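Grippers Should Be Judged on Household Work
Arkoment Discussion Series
Posted 17 Aug 2018

Procurement guidance for service robotics continues to rely on figures that were devised for the factory floor. Suppliers quote payload, stroke and closing force, and purchasing bodies tabulate those values as though they settled the matter. It is the position of this organization that they do not, and that public money set aside for assistive robotics should be tied to trials on ordinary household articles.

Our own comparison between the Tivelier and Fluvota two-finger grippers illustrates the difficulty. On paper the two units are nearly interchangeable. Each was mounted on the same arm, driven by the same Ghiță controller and put through 27 assigned tasks, with 15 attempts allowed for each task. On rigid blocks and cans the results were too close to justify a preference. On clothes hangers they diverged sharply. 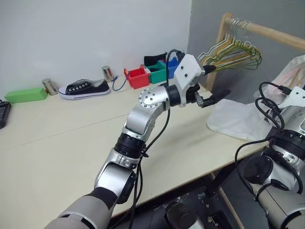 A wire hanger weighs very little, and no payload figure will predict whether a gripper can take one from a crowded rail. The fingers must enter a narrow gap, close on a thin wire and lift the hook clear without dragging its neighbours along. The Fluvota unit, which has the greater closing force, failed more often at this than at any other task in the program. Its fingertips were simply too thick. The Tivelier unit performed better, although its advantage shrank considerably once the hangers had been allowed to tangle.

Cabling deserves equal attention. Supplier drawings seldom show the external cable at full wrist rotation, yet in a domestic setting a loop of cable can catch on a rail or a chair back as readily as the gripper itself can. We recorded 8 stoppages attributable to cable contact, none of which would have appeared in a conventional bench test. Evaluators should report such stoppages separately and should not discard them as faults of installation.

It will be objected that household trials are costly and difficult to reproduce. The first objection is weak. The articles and furniture for our program were purchased for $1,790, a modest sum beside the price of either gripper. The second has more substance, as the lie of a cloth or the spacing of hangers can never be repeated exactly. The appropriate response is to publish the starting arrangement, the number of attempts and every failure, so that other laboratories may judge the spread of results for themselves.

Arkoment will release its task list and scoring sheets in December. We invite suppliers to submit their grippers on the same terms, and we urge funding bodies to require comparable evidence before the next round of purchasing is approved.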